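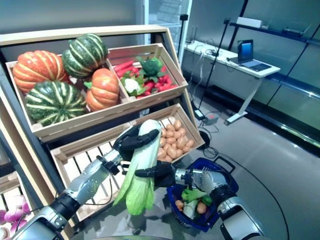 The vegetable stand, with the napa cabbage held up above the floor.

Home | Galleries | Shop Floor | Window Displays | Contact

THE CRATE STAND AT SUNDANCE

Posted in: Displays & Fixtures, Produce

We have one vegetable stand and a great many opinions about it. Dzifa Bonsu drew it up in June on the back of a Vollex invoice, Ebenezer Abugri put it together over a Sunday, and the two of them have been rearranging each other's squash ever since. The captions are mine. Complaints about the captions can go in the box by the register, where I will find them eventually.

The wood
Light, natural, and left that way. Dzifa wanted it dark green, Ebenezer wanted to go home. The crates tilt forward so that the vegetables face the customer, which is more than can be said for the old shelving from Antoniadis.

Pumpkins, upper left
Four of them. The big ribbed orange one at the far left has the manner of a landlord. The small orange one got wedged against the divider, and I've stopped trying to give it more room.

Pumpkins, continued
The dark green one with the cream stripes rides on top at the back. The big striped one in the front corner is the one people pat. I don't know why people pat it. They don't pat the cauliflower.

Red things, upper right
A heap of them, very bright, half under their own leaves. I call them carrots. Ebenezer calls them "carrots" in a tone of voice. Anyone with a firm position is welcome to make us a sign.

Broccoli
At the back, keeping an eye on things. Dzifa says every crate needs something tall behind and something pale in front. I asked where she'd read that and she went to move the ladder.

Cauliflower
Small and white with its collar of green leaves still on. We leave the leaves on. Customers take them off at the register and hand them to me.

Potatoes
All down at the right-hand end of the lower crate, with the slats showing along the rest. Ebenezer considers this a full crate of potatoes, viewed correctly. They are light tan, round and so alike that choosing among them is a waste of an afternoon, and yet.

Bottom tier, left
Purple and white. Turnips, if you ask me, or red onions, if you ask the other two. You have to bend down to find out, so it's the quietest spot on the stand.

Napa cabbage
Wide ruffled leaves, pale stalk, hanging leaves down. It is a two-handed vegetable and always has been. Try carrying one under your arm with a bag of onions and see how you get on.

The blue basket
Black handles, parked on the floor. Leafy greens, a white root, and a couple of orange items at the front. A sensible soup, or the start of one. The basket itself is plastic and pinches.

The floor
Gray, polished, goes nicely with the gray walls. The old floor was also gray, but for different reasons.

Next gallery: Prevari scales, before and after Ebenezer fixed them — mostly before.

Page last updated in June | 2,175 views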